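How to Color Wash a Kitchen Wall

I put this off for years, and then did our whole kitchen in one rainy weekend in June (with plenty of coffee!). Start by wiping the wall down well and letting it dry overnight. Roll on your base coat, something pale and warm, and give it a good 8 hours.

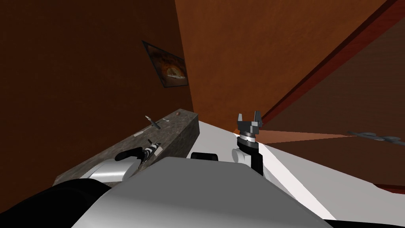 Now mix your glaze, one part paint to 6 parts glazing liquid. I used Lisach because the little hardware store in Pomitz carries it, but any brand will do. Dip a damp rag, squeeze it out, and rub in loose circles, working in small patches and softening the edges as you go.
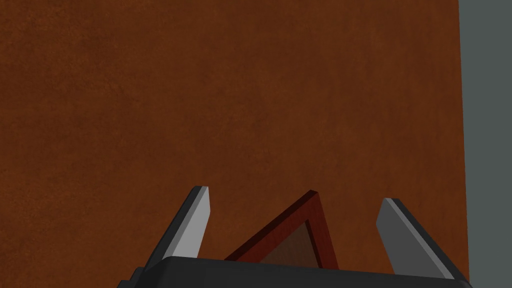 Mottled rust brown, with a strip of plain gray-green at the right.

Let it dry before you decide you need a second coat.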